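What Is It For? How the Shape of a Thing Tells You Its Job

Look around your kitchen. Every object in it has a shape, and somebody chose that shape. If you look closely, you can often guess what a thing does before anyone tells you.

Start with things that hold stuff. We call them containers. A cup is a container. So is a box, a tray, a jar, a bucket and a bathtub. They all have a bottom and sides. The sides keep what is inside from getting out.

Things that pour

A pitcher holds a lot of liquid, and it has one part that a plain cup does not have. That part is the spout. A spout is a little lip or channel at the edge. When you tip the pitcher, the liquid goes to the spout and comes out in one place. Try pouring water from a bowl into a glass and you will see why people like spouts. Do it over the sink.

Many pitchers have a handle across from the spout. You hold one side and pour from the other. 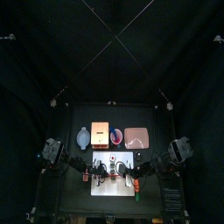 A pitcher, a wooden box with a slot, a red cup and a pink tray. Which one has a spout?

Things with a slot

A slot is a long, thin opening. Flat things fit through a slot, but round, fat things do not. A coin goes through. A ball stays out. Mailboxes have slots for letters, and toasters have wide ones for bread. When you find a slot in a box, ask yourself what flat thing could fit through it.

Things that stand in other things

A cup is made for drinking, but it can have a second job. Put a spoon in it and the cup becomes a holder. The spoon leans against the rim, with its handle sticking out, so it is easy to grab. Lots of families keep spoons or pencils this way.

Things that are low and wide

A tray is shallow. Shallow means the sides are low. You can see everything on a tray at once, and you can reach it all without digging. Soup would be hard to carry on a tray, but crackers are easy.

Try it at home

Ask a grown-up if you can borrow 4 containers from the kitchen. Draw each one from the side. Then draw it again from above. A round cup looks like a circle from above, and you may not be able to tell how tall it is. Write one word under each drawing that says what the container does best: pour, hold, carry or store.

Words to know
Spout: the part of a pitcher where liquid comes out.
Rim: the top edge of a cup or bowl.
Slot: a long, thin opening.
Shallow: not deep.

Written by Su-bin Seol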